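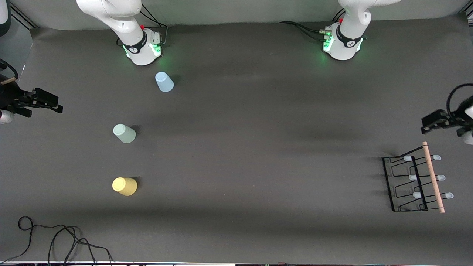

# How Do You Shop for a Robot?

Let's say you want a robot that can put cups on a dish rack. Two white arms, two black grippers, three plastic cups, one rack. Easy, right? You go to the robot store, you point, you pay, you go home!

I wish. My job is making shopping lists for a place that teaches robots to do chores, and I've learned that the arms are only the first line on the list. So grab a pencil, and let's plan one together.

## Start with the job

Before I look at a single price, I write down what the robot has to do. I use plain words, like this:

> Pick up a cup. Put it on the rack. Do it again with the next cup.

Now I can ask better questions. How heavy is a cup? (Not very.) How far apart are the cups and the rack? Does the robot need one arm or two? One arm can lift a cup just fine, but two arms can share the work - one could hold the rack steady while the other one reaches over. Two arms cost a lot more than one, though, so I have to think hard about that question before I say yes.

## The big stuff and the sneaky stuff

The big stuff is what everybody thinks of: arms, grippers, a sturdy table. A gripper is the robot's hand. The ones on our cup table have two fingers each, and they squeeze together a bit like your thumb and pointer finger when you pick up a grape.

Then comes the sneaky stuff. These are the things people forget, and I have forgotten plenty of them myself:

- Cables! Robots need power, and they need a way to get messages from a computer. Count how many you need, then buy a spare.
- A mat for the tabletop.
- Stop buttons, so a grown-up can make everything hold still right away.
- Extra fingers for the gripper. They wear out, like sneakers.
- Cups. Yes, cups go on the list too.

My very first list had no cables on it at all. Othmane Ramadan, who checks my math, sent it back with one big question mark drawn in green pen. I still have it.

## Let's do some math

Here's a little budget from a project we called Sakance. We already had the arms, so this was only for the sneaky stuff. We had 2000 dollars to spend.

| What we needed | Cost |
|---|---|
| Table and mat | $868 |
| Cables and plugs | $300 |
| Cups and dish rack | $42 |

Add those up and you get 1,210 dollars. Take that away from 2000, and how much is left? (I'll wait. Use your fingers, use paper, whatever you like!)

Did you get 790? Me too. I wanted to spend it right away on a fancy lamp, but we saved it for repairs. In February we needed a new gripper finger, and I was very glad we still had some money in the pot.

## Asking for prices

When I need something expensive, I write to more than one shop. For the table, I asked Truneck and I asked Meinecke. Truneck's table was cheaper, but it was too narrow for two arms to swing without bumping elbows. Meinecke's was wide enough, so that's the one we picked. Measure first, then shop!

## Your turn

Pick a chore you'd love to hand over to a robot. Sorting socks? Feeding the cat? Write down the job in plain words, then make two lists - big stuff and sneaky stuff. Ask a grown-up to look at it with you and see if they can find one thing you missed.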